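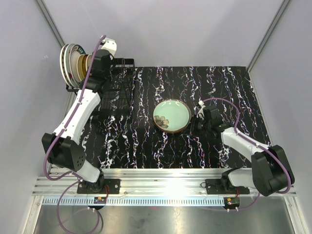

Good news if you've been missing the Jorkis secondhand market as much as I have – it's coming back in April, and it's moving to Dendia! I had the email this morning (Jan 14, 2025) and I've been telling everyone at work, whether they wanted to know or not. The old hall on Drondier Street was lovely but freezing, and by the end you couldn't get a pushchair between the tables. Kitchen things were always my downfall there, and I mean the odd bits, a single plate or a round mint-green dish with a brown rim and a big flower off to one side, the sort of thing that matches nothing you own and looks great on a black marble-pattern worktop anyway.

The new place has room for roughly 80 stalls, and it'll run over two days this time, with furniture and bigger stuff on the Saturday only. Entry is £2, under-fives go free, and the Rautiainen bakery is doing the coffee and buns again (get there early for the cardamom ones, I missed out last year and I'm still cross).

If you fancy selling, tables are being given out first come, first served, and you can share one with a friend. Forms are at the library desk or on the market's own page. I've put my name down for half a table – mostly books, plus a lamp I should never have bought there in the first place.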